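Ticket 617 - left gripper drifts during hand-held recording
Opened by: Nadine Tannous
Assigned to: Bilal Kanaan
Status: closed
Product: Tornora hand-held gripper pair

Nadine Tannous
March 5, 2020

Hi Bilal, me again, sorry! We're recording the tidy-up task for the Flostero arm and the left gripper has started wandering. I play an episode back and the right-hand track is lovely, smooth as anything, and the left one slides off sideways by a hand's width and then snaps back. The arm tries to copy the snap, of course, and Jad had to hit the stop button twice before lunch.

What I've tried so far:
Restarted the recorder. No change.
Swapped the USB leads over between left and right. The fault stayed with the left gripper, so I don't think it's the lead.
Wiped both marker cubes with a dry cloth. No change.
Recalibrated from the Zernetti menu, which passed first time and told me everything was fine. It was not fine.

The odd thing is that it only happens on the low part of the task. When I'm working over the tabletop I can wave my arms about all I like and both tracks behave. As soon as I reach down towards the floor, off goes the left. I've attached the log for episode 416, which is the worst of the lot.

Bilal Kanaan

Hi Nadine, no need to be sorry. The log shows the left cube dropping out and the software guessing until it comes back, so your sideways slide is the guess. Couple of questions. How close to the table are you standing when you reach down? And have you moved either of the floor units since the January set-up?

Nadine Tannous

Close! I stand right up against the curved side, because otherwise my back complains. I've got a gripper in each hand and I sort of push both of them forwards and down together, and the timer screen rides along by my right arm so I can see how long I've been going.
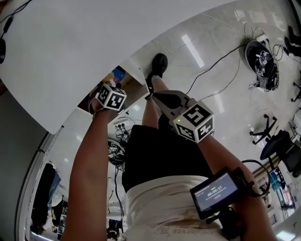
As for the floor units, I haven't touched them, but I asked Marwan and he thinks one got shifted when the power strips were rearranged. He can't say by how much. I did put it back to where I believed it lived, but that was by eye and I wouldn't swear to it. Would the calibration really pass with one of them in the wrong spot?

Bilal Kanaan

It would, I'm afraid. The quick one in the menu checks the grippers and takes the floor units on trust. Run the full one (Zernetti, Setup, Room, then hold the side button for 8 seconds). Then please do the same low reach twice, once where you normally stand and once a good step back from the table, and send me both.

Nadine Tannous

Done, and it took me three goes to hold that button long enough, my thumb is not what it was. Standing back: perfect, left and right both clean from start to finish. Standing close: much better than before, no big slide, but there's still a little hop just as my left hand goes past the table edge.

So I suppose it was two things at once - the unit that had moved, and me hiding the cube behind the table.

Bilal Kanaan

Agreed. Put some tape on the floor for your feet and bin the episodes with the slide in them, the arm will only learn the wobble. The small hops you can trim.

Nadine Tannous

Tape is down. Quyên did a whole run from the new spot and the arm copied her reach without a single jerk, so we're all very cheerful here! Happy for you to close this. I'll open another one about the side button.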